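Hello Dalia, and thank you for your patience while I pulled the April update together!

The waterside path is the part of the Hestance project people ask me about most, and I'm happy to say we have good news to share. The stamped surfacing is paid for in full (2,499 from the spring grant, invoice enclosed), and the reddish-brown color we all went back and forth over for so long has won over even our neighbors at Tikkanen, who had been holding out for gray. I do love the flagstone pattern, and I think it sits nicely beside the old timber fence.

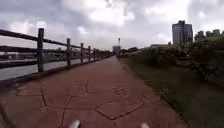 On the fence itself, we've kept to the plan of leaving the wood dark and rustic, with two rails, so that people can still look out over the water as they walk. Tekamo has quoted us 354 for a first round of upkeep on the posts and rails, and I'd like to accept it, if you agree.

We also received 132 comment cards, mostly kind ones, with seven asking for a bench. Could we talk about that before the next payment? Eka has the cards in her office whenever you'd like to read them.

Warmly,
Pejman Esfahani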